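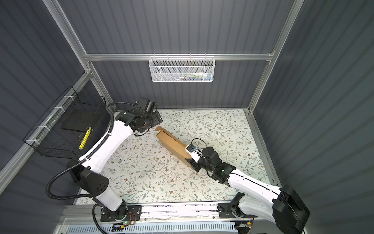
Repair time at a vacuum cleaner service counter depends on two separate things: the hours a technician spends on the machine and the days the machine waits for a part. This report deals with the second. The work was done at the Rolland service center in Catimville, which repairs household uprights and canisters and sends larger jobs to its Starkville branch. Wands, brush rollers and replacement hoses are awkward to shelve. A wand needs a long, narrow cardboard box much like the brown one lying diagonally on the floral surface, and a box of that shape does not fit the standard bins used for belts and filters. Long parts were therefore treated as their own group throughout.

## Data

The sample consists of 272 repair tickets, all closed before the end of October. Each ticket lists the model, the fault, the part numbers fitted, and the dates on which the machine was received, opened, and released. Tickets with no part fitted were removed before the sample was drawn. Warranty work on the Woteo canister was kept, although its parts are ordered through a different channel – this is discussed under Limits.

Parts were sorted into four groups:

- belts and bags
- filters and seals
- long parts (wands, hoses, brush rollers)
- motors and electrical parts
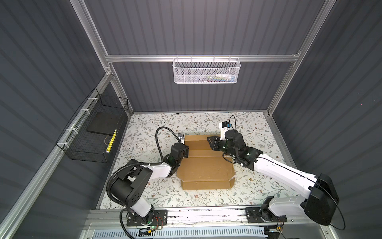 *Figure 2. Open mesh storage: a white basket hooked over the back rail and a black one on the left wall.*

Small parts at Rolland are held in open containers at the bench, with reserve stock in the back room. The parts list has 800 entries. Many of these are duplicates under an old and a new number, and Dexter Belmonte, who supervised the project on the service side, supplied the cross-reference table used to merge them.

## Method

Waiting time was defined as the number of working days between the date a machine was opened and the date its last part was on the bench. A part taken from bench or reserve stock counts as zero days. The median was used for each group. A small number of very long waits, mostly for discontinued motors, made the mean unreliable.

A ticket with parts from more than one group was assigned to the group of the part that arrived last. 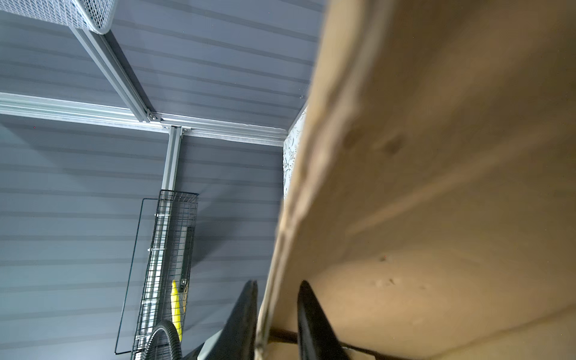

*Figure 3. Close view of a tan surface with a curved, folded edge.*

## Results

Belts and bags had a median wait of zero days, as did filters and seals. Long parts had a median of 7 working days and motors a median of 4. The order of the last two was not expected. Motors cost more and are stocked less, but they are ordered singly on the day the fault is found. Long parts are held back for the weekly order, placed on Wednesday, so that a machine opened on Thursday loses most of a week before anything is requested.
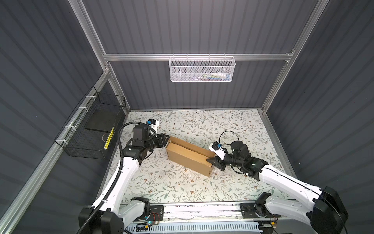 ## Limits

The ticket system records dates only, so a part requested and received on the same day cannot be told apart from one taken off the shelf. Warranty parts for the Woteo canister arrive with the manufacturer's own paperwork, and the arrival date was sometimes entered a day late. Starkville tickets were not available. Transfers between the two branches appear as ordinary stock – this shortens the recorded wait for motors.

## Recommendation

Long parts should be moved to the daily order for a trial of one quarter, with the weekly order kept for belts, bags and filters. The same definition of waiting time should be used, and the request date should be added to the ticket as a separate field.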